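Report on the Demonstration Visit to Vimedetti

Course: Introduction to Automated Handling
Submitted by: Abdelkrim Hajji
Course supervisor: Luzius Hollenstein
Date submitted: August 17, 2026

1. Purpose of the Visit

As part of the course requirements, our class attended an open day at Vimedetti, a firm that develops handling equipment for small objects. Each student was asked to follow one topic through the day and report on it in writing. The topic assigned to me was the teaching of everyday tabletop tasks by means of hand-held grippers.

The visit had been arranged by the course supervisor, Mr. Hollenstein, and preparation consisted of one reading session and a short list of questions. My own questions concerned the choice of objects, the training of the people who hold the tool, and the way in which unusable recordings are identified. The first two were answered in full. The third was answered in part, as described in section 4.

2. Program of the Day

The day opened with a welcome talk, followed by a presentation of the Plekerer project, under which the firm groups all of its work with hand-held tools. The presenter stated that the project had collected 902 recordings before the open day and that 115 of these had been set aside after review. The remaining recordings were being sorted by task when we visited.

After the presentation the class was divided into two groups. The first group went to see the Vudotano test cell, where a fixed arm repeats tasks learned from the recordings. The second group, to which I belonged, went directly to the tabletop demonstration. The groups changed places after a break.

3. The Tabletop Demonstration

The demonstrator explained that the hand-held gripper is used in place of a robot arm during recording. A person holds the tool and carries out the task, while a camera mounted on it records the view of the fingers and of the objects. Since no arm is needed at this stage, a recording can be made at an ordinary table in an ordinary room. The firm regards this as the main practical benefit of the method.

The tasks shown to us were short. They included approaching a cup, closing the fingers on it, lifting it, and setting it down on a coaster. We were told that a paper cup is a demanding object in spite of its low weight. If the fingers close too far, the wall bends and the cup may slip upward. If they do not close far enough, the cup turns as it is lifted. The person holding the tool must learn to stop closing at the right moment.

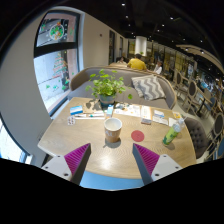

Students were then invited to try the tool. The demonstrator asked us to begin with the fingers fully open, to move in slowly from the front, and to pause before closing. Several members of the group moved too fast on the first attempt and were asked to start again. My own first attempt was stopped when I tilted the tool during the approach, which had moved the cup out of the center of the view. The second attempt was accepted.

A discussion followed on the arrangement of the table. One student asked whether it would be better to clear away everything except the object being handled. The demonstrator replied that the firm had worked in that way at first, and that the learned behavior had then performed poorly when other objects were present. The current practice is to record with household items left near the object and to change their positions between sessions. Transparent objects and flat packages were named as the most difficult to tell apart from their surroundings.

The same reasoning was applied to lighting. Reflections on a tabletop change with the weather and the time of day, and the firm does not try to remove them. Recording is stopped only when the glare covers the object itself.

4. Review of the Recordings

The second part of our visit concerned the review process. Each recording is watched in full by one reviewer, who marks the moment of contact and the moment of release. If either cannot be found, the recording is set aside. The software used for this step is called Warraich and was written within the firm. We were shown the main window and one marked recording.

I asked how a reviewer decides in doubtful cases, such as a grasp that succeeds after a small correction. The answer was that corrections are kept as long as the object is not dropped. I also asked whether two reviewers ever examine the same recording in order to compare their decisions. The presenter said that this had been done for 48 recordings but did not have the results at hand. I have written to the firm to request them and had not received a reply at the time of submission.

5. The Test Cell

The Vudotano cell contains a fixed arm fitted with fingers of the same shape as those on the hand-held tool. According to the presenter, keeping the shape identical is necessary because the camera view during the test must match the view during recording. The arm was run several times for our group. It picked up a cup without difficulty in the first runs. In a later run it stopped short of the object and had to be reset by the operator, who attributed the stop to a safety limit on the wrist joint.

The firm's next goal is a series of 200 test runs with objects that do not appear in any recording. No date was given for this work.

6. Assessment

The visit met the aims set by the course. The tabletop demonstration was the most useful part, as it allowed students to handle the equipment and to understand why the speed and angle of approach matter. Before the visit I had assumed that the selection of recordings was largely automatic. The amount of human judgment involved was greater than our reading had suggested.

Two points could be improved for future classes. The time allowed at the test cell was short, and the second group had to leave before all questions had been heard. It would also help if students received a written description of the review rules in advance, so that the marked recording could be followed more closely.

I thank the staff of Vimedetti for their patience during the practical session, and Mr. Hollenstein for his comments on the first draft of this report.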